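Gillodach Stores — the drinks corner, before and after (mostly after)

Hello again, and thanks for all the lovely messages about the window display page. A few of you asked what was going on at the back of the shop, past the cards and the birthday candles, so I've put together a little gallery page for the drinks corner. It has been my project since November and I've become embarrassingly fond of it.

A bit of background for anyone new. Gillodach Stores is the village shop, and I've been behind the till on and off for six years. The drinks used to live on an old wooden rack that Cyril Lockwood built for seed potatoes (sorry, Cyril, it was a very good potato rack). It leaned. Tall bottles had to go on the floor, and in summer you couldn't get a pushchair past them. When Fouad Hattar closed his kiosk by the bus station he offered us his fittings for £200 the lot, and I said yes before he'd finished the sentence.

We got the shelving, a box of price strips, two crates I still haven't opened and a very heavy till drawer with no key. Getting it all home took two trips in Cyril's van and one argument about the roof bars. The back wall needed doing first, so I painted it over two evenings with the radio on, and then came the fun bit — deciding what goes where!

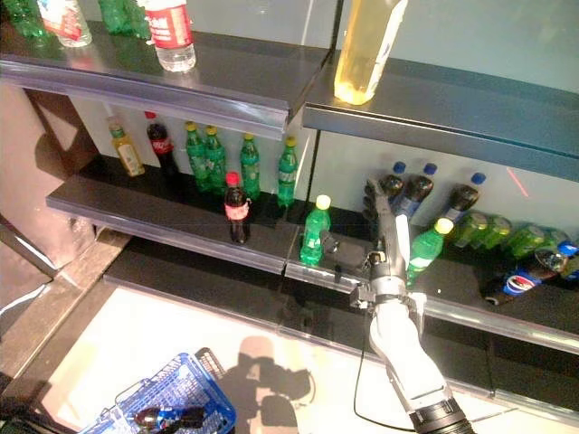
Fizzy drinks are what people come in for, so they had to have the best spot, and I spent far longer on them than I'd like to admit. My first go was strictly by brand, the way Fouad had it, and it looked very smart and very dull. Then I tried it by price, which lasted one afternoon. These days I go by colour and by what catches my eye from the till, and I do like how the green bottles look in a run along the middle with their yellow caps, and the cola with its red cap next to them. The pale yellow one up on the top shelf goes properly golden when the light gets into it, and that's my favourite bottle in the whole shop, though I can't say I'd drink it. The shelves are glossy as well, so you get a faint reflection under the cola at the front. They show every fingerprint, mind you. I go over them with a cloth at about half past eight and again after the school run.

I've gone for two sections side by side, with one turned slightly forward. Cyril wanted them dead straight and got his spirit level out to make the point. I like the angle, it makes the corner feel a bit more like a corner and a bit less like a corridor. We've agreed to leave it until spring and see who gives in.

A word on the price strips, as this is the sort of thing I can talk about all day. The clear plastic edging along the top shelf came with the unit and it's a joy. You slide the ticket in from the end and it stays put. I used to stick the prices on the old rack with tape, and every damp morning I'd find them on the floor. I've been printing new tickets in a bigger size as well, after Mrs from the end cottage paid for a lemonade she thought was half the price and was very gracious about it.

Still on my list: something for the lower ledge. I'd like to try the Plulau cordials down there, because children can reach them and they come in those nice squat bottles. The rep from Fluvska has also been in with a case of ginger beer samples, and we've had a tasting round the back (verdict: fiery, good, Cyril coughed). If you've got a favourite you'd like us to stock, write it in the book by the door. The book is on page 46 already and at least half of it is people asking for the old liquorice back.

Fouad came over to see it all in place. He stood there with his hands in his pockets for a good while, then moved one bottle a tiny bit to the left and said it would do. He's starting up again with his cousin at Tarawneh, the café on the harbour road, so do go and see him. The coffee's very good and he'll tell you how he'd have done my shelves.

More pictures when the cordials come in. Next up is the bread shelf, and I'm open to ideas on baskets.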